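Towels, Baskets and One Good Table: A Laundry Day Gallery 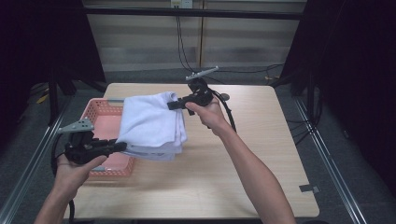 2 min read

Posted 2021-11-17 in Around the House

The pink basket and the white towel, together on the light wood table. I love this corner of laundry day more than I probably should! The towel is one of the thick, soft ones, folded into a stack and resting partly over the side of the basket, a bit bunched up toward the back. I keep telling myself I'll get those top layers as flat as the bottom ones, and then I remember it's a towel and it's going in a closet.

A few of you asked about my folding setup after the Nalell post (the one with the drying racks, where I went on for 1,810 words and still forgot to say which clothespins I like), so I'm keeping it much shorter this time.

First, the basket. I went back and forth over baskets for most of the fall. I had a tall one from Pusside that held a ton, but anything at the bottom came out looking like I'd slept on it. A shallow tray shape is so much nicer for towels. You can lay a folded stack in there lengthwise, you can see everything from the top, and the little holes in the rim let some air through. And pink! I was going to get gray like a sensible person, and I'm so glad I didn't.

The table has a pale wood grain and softly rounded corners, and if you've ever walked your hip into a square one while carrying a pile of sheets, you know why I'm bringing up corners. I like to leave the front part clear and push the basket over to the left, so there's always a place to put down the next thing. It's a small habit, but it has saved me from a lot of folding on the bed (and then having to move it all at bedtime, ugh).

For the fold itself, I do the long sides in first, then halves, then halves again. The thick ones fight back a little on the last turn. I press down with both palms and let go slowly. If you have shelves as narrow as mine, try thirds at the end, because four bath towels will fit side by side that way and only two will the other way. The Durán bath sheets are a whole other story and I've given up and started rolling them.

Somebody in the comments wanted to know if I still use the Zesis lavender sachets. Yes, one per shelf, tucked behind the stack. I tried putting them in the basket too and it was way too much, my hand towels smelled like a gift shop for a week.

Next up is the sheet shelf, and yes, I'll do fitted sheets, please stop emailing me! If you've got a trick for getting the corners to behave, leave it in the comments and I'll try it before I post.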